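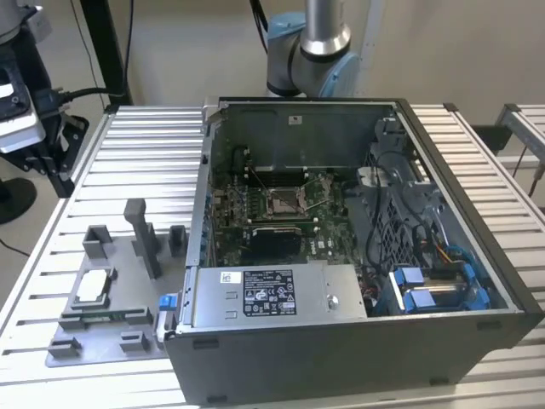 Old office desktops are still the cheapest way to get a decent computer for light work, and I have been fixing up a few of them to pass on. Posting my notes as I go so I don't have to answer the same messages twice. The one I'm on now has the side panel off and the CPU socket empty, and that is how I like to start. Before anything goes in, I look at the bare socket under a good lamp. Then I put the processor in, and only after that do I touch anything else.

2/ Before you open one of these, unplug it, hold the power button down for 5 seconds, then lay it on its side. Put the screws in a dish. I use an old tuna can. The screws for the drives and the screws for the case are often different threads, so I keep them apart.

3/ Dust. Take it outside. I use a soft paintbrush and a can of air, and I hold the fan blades still with a finger while I spray. Don't use the house vacuum on the board.

4/ Check the power supply label before you buy any parts. It has all the ratings on it. If you plan to add a graphics card, read that label first and the card's box second. I have had two people this year buy a card their supply could not run.

5/ The power supply sits over part of the board in this case. It's in the way for some of the cables, so I plug those in early. Take a picture of the cable routing on your phone before you pull anything loose. I skipped that once in January and spent an evening on the front panel wires.

6/ Thermal paste: a small dab in the middle, about like a grain of rice. Clean the old stuff off the cooler with rubbing alcohol and a coffee filter. Paper towel leaves lint.

7/ Marilou Policarpio asked if the low-profile card should come out. I leave it in for the first boot if it came with the machine. If the screen stays blank, I pull it and try the video port on the board.

8/ RAM. Put one stick in, boot, shut down, then add the next. It's slow, but when something is bad you know which stick it is. Push until the clips close. Most of the "dead" machines people bring me have a stick that isn't all the way in.

9/ First boot is with the panel still off. I go into the setup screen, set the clock, check that the memory adds up, and let it sit there while I make coffee. If the temperature keeps climbing, I shut it down and redo the cooler.

10/ Cost so far for the batch is 400, all in. That is 6 machines, plus paste, plus a bag of coin batteries. I change the battery in every one. They are cheap, and a clock that resets itself causes all sorts of trouble with websites.

11/ Eduardo Panganiban gets the first finished one for his daughter's schoolwork. Rogelio Maglaya has asked for one too, for the front desk at his shop. The rest are not promised yet.

12/ If you have old memory or a small SSD sitting in a drawer, message me. No monitors please, I have no room for them. More when this one has its processor in.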